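Zarnimia Encyclopedia of Automation
Search articles Go
Home Topics Grippers Arms Index

Isstead gripper comparison

The Isstead gripper comparison is a bench procedure for judging how two-finger grippers handle light tableware. It was drawn up by Na-rae Woo and Eustaquio Ventura at the Ochoa workshop and later adopted by Plotisport for checking finger replacements. The procedure uses a pair of arms working over a table, with one camera at head height and another at the wrist.

Procedure

Each finger set is run through 400 grasps, divided among 4 object classes: cups, mugs, plates and utensils. The operator sets the closing force before the first grasp and leaves it unchanged until the set is finished. Objects are returned by hand to arbitrary positions after each release. A grasp is scored as held, slipped or missed. Slips are further divided by direction, as rotation about the finger contact line is treated separately from downward sliding.

Handled objects may be taken by the handle or by the body. The two cases are recorded apart, because a handle grasp places the load to one side of the fingers and raises the torque at the contact.
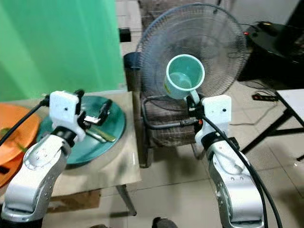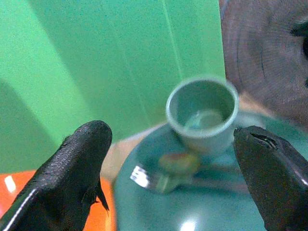
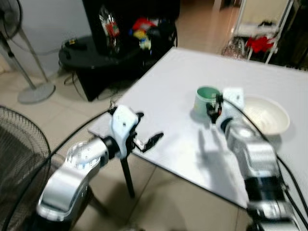

Tableware handling with two-finger grippers. First: mug held by its handle. Second: cup and fork on a plate, wrist camera. Third: gripper at the side of a cup.

Camera placement

The head camera shows both arms and the approach path, but a gripper housing can hide the contact point. The wrist camera keeps the fingertips in view at close range, with some loss of sharpness on near objects. Woo's notes recommend scoring from the wrist view and using the head view only to settle disputed grasps. Glossy plates produce bright reflections that can interfere with edge detection.

Limitations

The procedure does not cover filled containers or objects heavier than ordinary tableware. Cable drag at the wrist is not measured, although Ventura listed it as a likely source of error at full extension. A revision with 6 object classes has been proposed.

See also: Compliant fingertip; Parallel gripper; Wrist camera

Last updated in August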